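Skullance to release debut album Irerix on Tan Records this February

Home-recorded electronic four-piece from Jovinia sign off two years of work with a nine-track LP and a run of small-room shows

Tan Records is thrilled to announce Irerix, the first full-length album by Skullance, out in February on vinyl, cassette and all digital services. The first single, "Slow Ferry", is available now, and if you have been anywhere near our office in the past month you will already have heard it through the wall.

Skullance have been one of the best-kept secrets of the Jovinia scene for a good while. They began as a duo playing long, half-improvised sets on two drum machines and a battered organ, picked up a bass player after a support slot went well, and became a four-piece when singer and writer Catalina Toledo joined for what was meant to be one song. She wrote the words to all nine tracks on the record, and her voice (low, close to the microphone, sometimes barely above speaking) is the thing people ask us about first.

The band came to the label with 17 demos. Choosing between them took most of a summer and caused a few arguments, all friendly. Some of the songs that missed out are wonderful, and three will come out as B-sides over the spring. The nine that stayed belong together: they share a tempo range, a handful of borrowed synth sounds and a habit of changing key just when you have settled in. 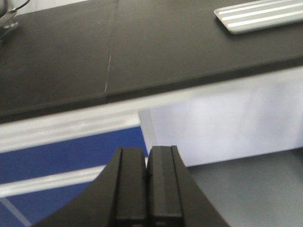

Catalina Toledo remembers the making of it as slow and happy work, with most of the vocals done after ten at night, when the road outside went quiet. She had wanted the album to sound like a band in the next room, she adds, and fought hard to keep the breaths and the chair creaks in the final mix.

She won, and we are so glad she did! Listen for the end of "Glasshouse", where the whole group drops out and leaves the organ humming for nearly a minute before the drums come back in. It was a first take. The title track goes the other way entirely, a seven-minute build with layered percussion and a bass line that has already cleared the back row of seats at two of our listening evenings, everybody up and dancing by the second chorus.

Elsewhere there are gentler moments. "Paper Map" is little more than voice and electric piano, and "Salt on the Step" brings in a brass trio from the town band, recorded in the hall where they practise. Long-time followers will spot a new version of "Wires", the closing number from the early live sets, now half the speed and far better for it.

The first vinyl pressing is limited to 300 copies on dark green wax, each with a fold-out lyric sheet. Of those, 226 are set aside for mail order and the rest will be sold at the shows and over the counter at independent record shops. The cassette has the same track list plus a short hidden piece on side two. We won't say where.

Skullance will play a launch night in Jovinia in the week of release, followed by dates in small venues through to the end of spring. The launch will see the album played from start to finish with the brass trio on stage, something the band have wanted to do from the start. Doors open at 7.30pm and the music begins at 8.15pm. Under-16s are welcome with an adult. Support comes from label friends and first-time performers, to be announced with the full list of dates.

The label's last release sold 910 copies, our best result so far, and the income from it paid for the mixing and mastering of this one. A big thank you to everybody who bought it.

Track list:
1. Low Water
2. Slow Ferry
3. Glasshouse
4. Paper Map
5. Irerix
6. Second Kitchen
7. Salt on the Step
8. Hold the Lamp
9. Wires

Review copies, downloads and press photographs are available on request from the Tan Records press desk. Skullance are available for interviews and radio sessions throughout February, together or in pairs. Please let us know in good time if you would like a live session with the brass players, as they all have day jobs.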